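Questions people keep asking me about the bottle paper

Last updated 22 February 2026

What is the Isholm method, in one breath?
It's a way of teaching an arm to pick things up from a small number of demonstrations, by having it guess how heavy the thing is before it commits to a grip. We call the guess the "weight prior." I wanted a better name and lost that argument.

Why dish soap?
I love this question! A clear bottle with a little liquid in the bottom is a pain for vision models. The plastic barely shows up in depth, the weight sits low, and the sides give when you squeeze. If the guess is wrong, the bottle gets crushed or it tips. Ours is a Dawn Platinum with just a bit of blue left in it.

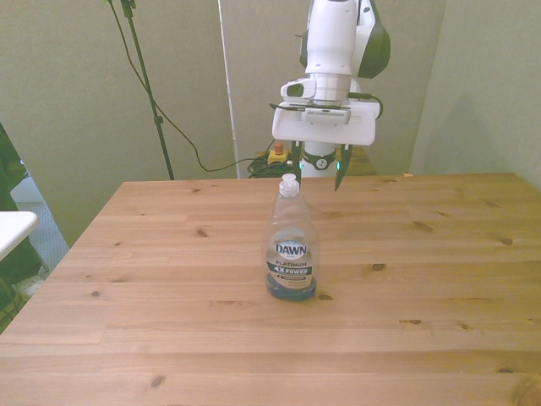 Emlyn Jarman wrote in to say that a nearly empty bottle is the easy case, and that a full one would slip long before it got squashed. Fair point, and we did run full ones (they're in the appendix, which I know is where results go to hide). Slips went up, crushes went down, and the prior still helped, only by less.

How many demonstrations do you need?
We used 44 per object. I tried going down to 26 and it mostly held up, except on the clear stuff. With 7 it was hopeless – the arm would hover and never close.

Do you need both camera views?
For training, yes. For running it, one is enough if the fingers stay in sight. The side view is where you can judge the gap between finger and plastic, and that gap is what the model leans on when it picks a closing speed.
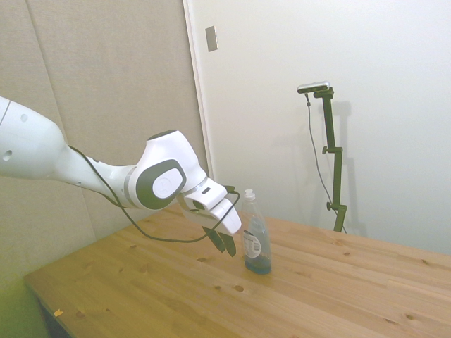

Fingers to the left of the bottle, seen from the side.

Did you compare it with anything?
Yes, with the Griffiths baseline and with plain imitation, same objects, same table. We beat plain imitation comfortably. Against Griffiths it's closer than I'd like on boxes and cans.

Has anyone repeated it?
The Miltham group tried in July and got lower numbers than ours on soft plastic. We think it's the finger pads but I can't swear to it.

Can I have the code?
Soon! The training part is cleaned up. The calibration script still has Vumham paths hard-coded all over it, so give me a bit.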